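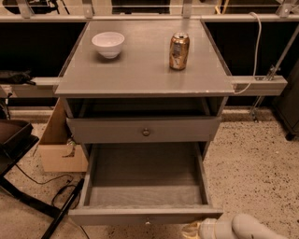
Drawer task for club project — arm keeps losing the knob

Posted by Jurdale, March 26, 2019

Hi all, hoping someone has done this. Our student club is doing the tidy-up task, bowl and drinks can on top of a little grey cabinet, robot has to put each one in the bottom drawer and shut it. Bowl is fine. Can is dented so the grip slips but we can live with that. Problem is closing the drawer. Knob is small and round and half the time the gripper goes in too low and misses it. We have 184 recorded runs so far, all teleoperated. Showing it to the department in April so a bit stressed. Do we record more, or change somthing?

Skastik
Don't go for the knob when closing. Closed fingers, flat against the front panel, push. Knob is only for opening. We lost 2 weeks to exactly this. Also check where the arm waits before the push — ours sat just off to the right of the drawer front and came in at an angle, so the drawer jammed in its runners. Start it square on.

And swap the can for a new one while you're training, put the dented one back in later. Otherwise you're fixing two things at once.

Lestero
more data. we had 3000 runs and it was still rubbish on mondays lol

Rosales
Agree with Skastik on pushing. On the data, 184 is not loads but it should be enough for one drawer if the runs are consistent. Are they? Watch 3 at random. If one driver grabs the knob and another shoves the panel, the model gets a bit of both and does niether properly. Pick one way, bin the rest, re-record.

Other thing, move the cabinet a little between runs. Few cm, slight turn. Ours only worked on one patch of floor untill we did that. And tape down any loose cables before you start shifting furniture.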